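How to clean and check a power strip before you use it again

Last update: 1 February 2025

Many of us have a drawer with old power strips. They were behind a sofa or under a desk for years, then we moved, and now we want one for a new place. I had five of them when I set up my work table in Vaterlow. Before, I would plug them in without looking. Now I clean and check each one first, and I want to share how I do it. It takes maybe a quarter of an hour for one strip.

This page is for ordinary home strips. If yours has a burned smell or brown marks around a slot, please do not clean it. Throw it away at an electronics collection point.

What you need

A dry soft brush (an old clean paintbrush is good)
Two cotton cloths
A little rubbing alcohol
Wooden toothpicks
A flashlight
A roll of masking tape and a pen

Step 1. Unplug everything

Take the strip out of the wall and take every plug out of the strip. Turning off a switch is not enough. Leave the end of the cord on the table where you can see it during the whole work.

Step 2. Read the label

Turn the strip over and find the label with the maximum load. Write this number on a piece of tape. One of mine has a limit of 2,000 watts, and my small heater uses 1,300 watts by itself, so you can understand how quickly you come near to the limit when you add a kettle. I do not put the heater on a strip anymore. It goes directly to the wall.

If the label is gone or you can't read it, I would not keep the strip.

Step 3. Check the cord

Hold the cord close to the plug and move slowly along it with two fingers. You are looking for cuts, flat places and hard places. Bend it softly near the plug, and then near the housing, where it is pulled most often. If the outer cover has come away there and you see the colored wires, the strip is finished. Do not repair it with tape.

Step 4. Brush out the slots

Put the strip on a clear, light-colored table with the slots up. First brush along the top in one direction. Then turn the strip upside down, brush the slots from below and tap the housing with your hand, so the dust falls out and does not go deeper. Use a toothpick only for the edge of a slot, and do not push it inside.

Each outlet can have slots in different directions, so look at them one at a time with the flashlight. The slanted ones are easy to miss with the brush.

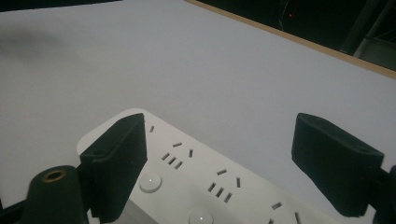
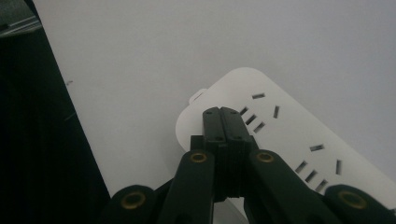
Step 5. Wipe the housing

Put a few drops of alcohol on the cloth, never on the strip. Wipe the top, the sides and the rounded ends. White plastic shows gray finger marks mostly near the buttons, if your strip has them. Go around each button with a corner of the cloth and press it several times. It should move freely and come back the same way each time.

Old yellow color will not go away with alcohol. I tried this for a long time and it is only the age of the plastic.

Step 6. Let it dry

Dry it with the second cloth and leave it for one hour. I leave mine overnight, but I am maybe too careful.

Step 7. Test with something small

Plug the strip into the wall and try a small lamp in each outlet. The plug should sit tight. If it falls out by its own weight, or the lamp blinks when you touch the plug, do not use this strip. After ten minutes put your hand on the housing. It should not be warm from one lamp.

Step 8. Label and place it

Stick the tape with the maximum load on the side of the strip. Mine lies open on the table now, away from the cups. Do not cover it with a carpet or with papers, and do not connect one strip to another.

For my table I added up the laptop, the monitor and the lamp, and together they need 170 watts. With the printer it is 290. I wrote this on the tape also. I will repeat the check in April, when I take out the fan.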